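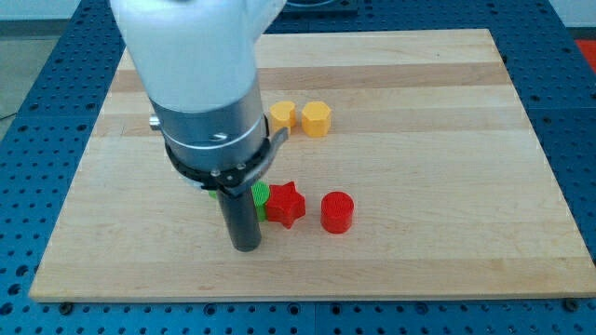
The Kodbridge Shape Collection is a lending collection of small plastic blocks and wooden work boards, kept by the Skelau Education Library for schools, nurseries, day centres and registered childminders. It is used for sorting, matching, pattern work and early geometry. The blocks are 3D-printed in yellow, green and red, and the fine lines left by the printing can be seen on their surfaces; the board beneath them is made of glued strips of wood in alternating pale and slightly darker tones. The answers below cover borrowing, care and return, and replace the guidance sheet previously sent out with each set.

Who may borrow from the collection?

Any school, nursery, day centre or registered childminder holding a current Skelau Education Library membership may borrow. Individual families are not able to borrow directly, but may use the sets in the reading room during opening hours. Students on teaching placements should ask their host school to make the request.

What does a set contain?

A standard set contains 19 blocks, one work board, a cotton drawstring bag and a printed contents card. The card shows the outline of every block at full size, so that the set can be checked by laying each piece on its outline. The extended set contains additional prisms and is intended for pupils who are already confident with the standard one. Please state which is required when making a request.

What shapes are included?

The range includes regular prisms, such as the octagonal block, and pieces with a rounded or lobed outline. Some outlines have been chosen to be close to one another. Borrowers sometimes ask whether a near match is a fault in the set. It is not, and such pieces should be kept together.

Does colour indicate shape or size?

No. Colour is a separate property, and two blocks of the same colour may have quite different outlines. Teachers who wish to work on shape alone may request a set in a single colour, subject to availability.

Why are there lines on the blocks?

The lines are a normal result of 3D printing, in which each block is built up in thin layers. They do not mean that a block is cracked or worn. Please do not sand, varnish or paint the blocks to remove them. A block with a sharp edge, or one on which the layers have begun to part, should be taken out of use and returned in the envelope provided.

Must the board be used?

The board is recommended but not required. It gives a level surface of a fixed size and allows a half-finished arrangement to be left in place between lessons. The stripes may be used as guide lines when pupils are asked to set blocks in rows. The board should not be used for food, cutting, clay or wet paint.

How should the blocks be cleaned?

Wash the blocks by hand in lukewarm water with a little washing-up liquid, rinse them and leave them on a towel until dry. They must not be put in a dishwasher, boiled or left on a radiator, as the plastic will soften and lose its shape. Blocks should be fully dry before they go back in the bag.

How should the board be cleaned?

Wipe the board with a damp cloth and dry it at once, on both faces. Do not leave it standing in water. Oiling is carried out by the library between loans and should not be attempted by borrowers. Pencil marks may be removed with a soft rubber. Ink marks should be reported and left alone.

Are the blocks suitable for very young children?

The blocks are small, and the collection is not issued for use by children under three. Older children who put objects in their mouths should be closely supervised. The decision to use the collection with a particular group rests with the borrowing institution.

How long is the loan period?

Sets are lent for 5 weeks. One renewal is allowed if no other member has placed a request. A member may hold up to 8 sets at one time, provided that they are all for use at the same address.

What happens if a block is lost?

Please tell the library as soon as the loss is noticed. A replacement in the same shape and colour will be made where the pattern is held on file, and no charge is made for the first lost block in any loan. Later losses are charged at the rate shown on the contents card. Borrowers should not replace a missing piece with one from another set, even where the two look alike.

How should a set be returned?

Check the blocks against the card, place them in the bag and wrap the board separately in its cover. Sets may be handed in at the Kodbridge desk or at the Kerslake branch. They should not be left outside either building. A receipt is given for each set and should be kept until the loan has been cleared from the member's record.

May we have a set adapted for our pupils?

Larger blocks, blocks with raised markings and boards with a lipped edge can be made to order for pupils with visual or motor difficulties. Requests should be sent in writing to Oona Lindqvist, Collections Officer, with a short note of the intended use. Orders for the autumn term should reach the library by the end of May.

Whom should we contact with other questions?

Questions on loans and membership should be addressed to Kolbrún Ingvarsson at the Kodbridge desk, on extension 392. Please quote the set number printed on the contents card.

Page last revised 2/4/22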